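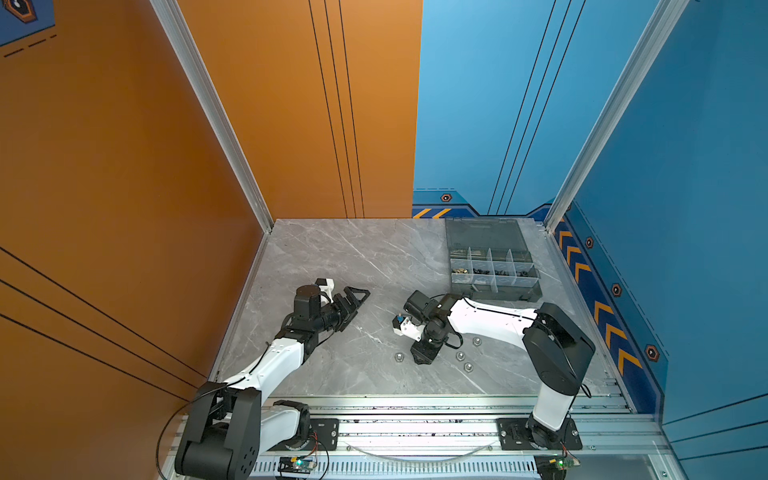 Do both arms need to be homed again after the rail bolts are nipped up? Only the one whose base plate was touched — so the left, this time.

November, Stakwood bench. Tahmineh redid the left base plate and I ran the sorting script at 30 per cent speed. Log starts at line 2,762.
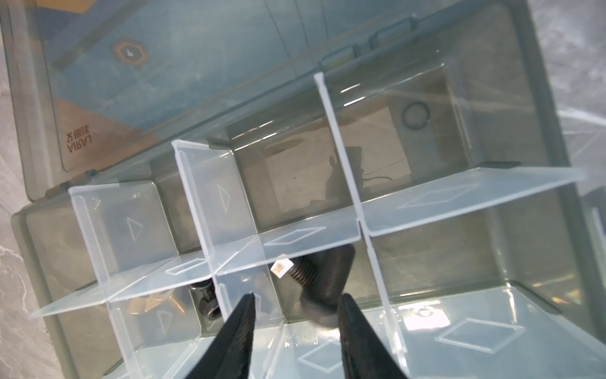
Open gripper over the organiser, bolt in the compartment between the fingers.

Grip force is set to 70 for now. Nuts might want less — try that next, and 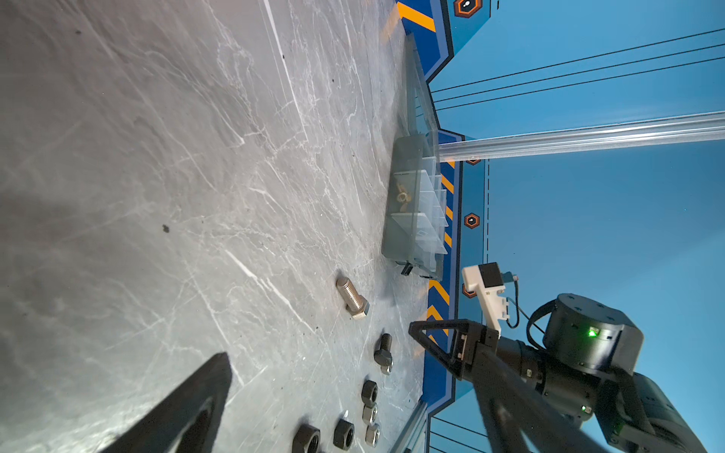 keep the old value in the config, commented out, so Wendelin can go back to it. 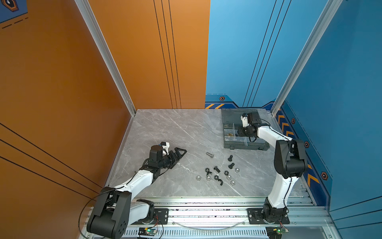
Cycle order still needs sorting out. The script picks by size, and I'd like it to pick by reach. With the silver bolt just off the left gripper and the right arm over the box, the left should go for that bolt first. Wendelin to look at line 121.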